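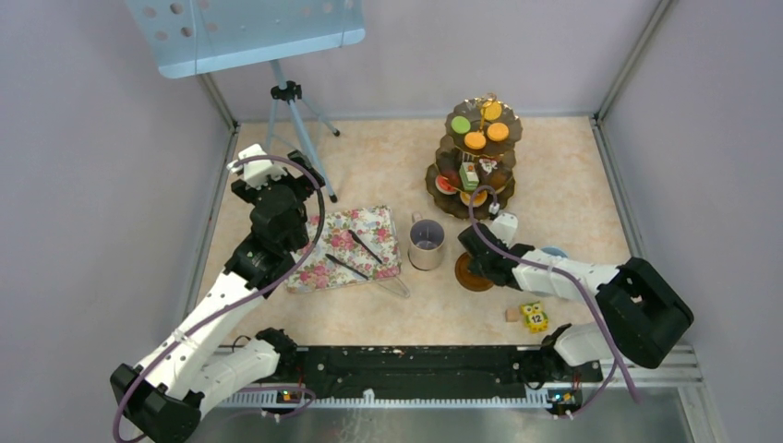 Support > Downloads & Playback

Pre-order bundle, live album files – Nadevel "December Tapes" (2CD + Blu-ray + download)

Status: open, waiting on label

Customer has the physical box, all fine. Download code works but side two of the live set is wrong. Track 7 stops at 1:06 and jumps straight to the crowd noise before track 8. Same in FLAC and MP3. Streaming preview on the shop page plays it in full.

Tried so far:
– new code sent, same files
– different browser, no change
– downloaded it myself on office line, same cut at 1:06. So not their end.

Checked the zip on Josto. Track 7 is 8 MB, should be a lot more for a song that long. Looks like a bad upload from the Leclerc masters. Have asked Stemport to re-export from the desk mix, they say tommorow morning.

Update 14:20 – 106 tickets now, all the same fault. Merged into this one. 300 codes went out in the first batch so expect more. Pulled the download for now, holding page is up.

Update 16:45 – new file in from Stemport. Full length but the fade at the end is missing, goes dead silent before the drum intro. Sent back.

Please dont issue refunds on the box for this, download only. Codes stay valid, no need to send new ones once teh file is swapped.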